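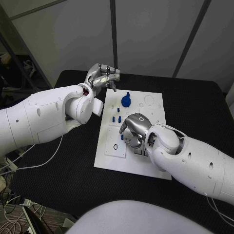

The Trorkel board with its blue parts, on the black table at Kevport.

FOR IMMEDIATE RELEASE

Barbosa opens orders for Trorkel assembly board, schools and training shops first

OLTETCOMBE - Barbosa is now taking orders for the Trorkel, a tabletop board for learning and practicing small-part assembly. Pegs, plates, a pulley, outlines showing where things go. First boards ship in January.

The set sells for $895, board and all blue parts included. Spare pegs come in bags of 28. Schools ordering before the end of January get one bag free, no code needed, just put it on the order form.

"We wanted a board you could put on any table and start using before the coffee is ready," said Min-kyu Ji, who runs product design at Barbosa. "Peg goes in hole. Plate goes on outline. Then you take it all off and do it again, and by the tenth time your getting quick."

The board was developed over 62 weeks at the company's Kevport workshop. Early versions used colored outlines. These were dropped after trainees complained they were hard on the eyes by mid-afternoon.

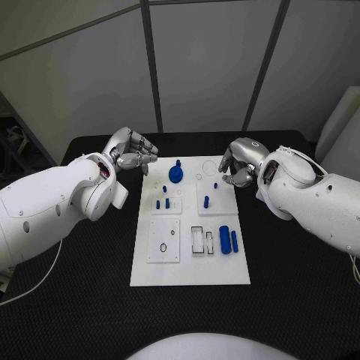 Layout took the longest. Ji's team went through a lot of paper before settling on where the pulley and pegs should sit, and how much bare board to leave between them. The circles stayed thin on purpose, a large one to the right of the pulley and a small one just below and to its left, drawn straight onto the board so there is no sticker to peel. Two short pegs share one small plate. Trainees can be asked to do just that plate, or the full layout against the clock.

Dénes Hegedűs teaches the evening bench course in Oltetcombe and had an early board for one term. His group worked in 60 minute blocks, pairs, one person placing and one checking.

"They argued over the small pegs, which I liked," Hegedűs said. "Normally at that hour they are looking at the door. I would of kept the board if Barbosa had let me."

He also asked for a printed layout card, and that is now in the box. Cards for harder layouts to follow, sold separately, price to be set.
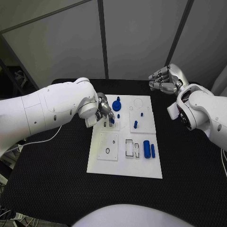
Can parts be ordered one at a time?

Pulleys and plates can. Pegs are sold by the bag only.

Orders and school quotes: Barbosa sales desk, Kevport, 9 a.m. to 4 p.m. Demo boards can be seen at the Oltetcombe showroom, please call ahead. Press samples on request, return shipping paid by Barbosa.

Press contact: Min-kyu Ji, Barbosa, Kevport

###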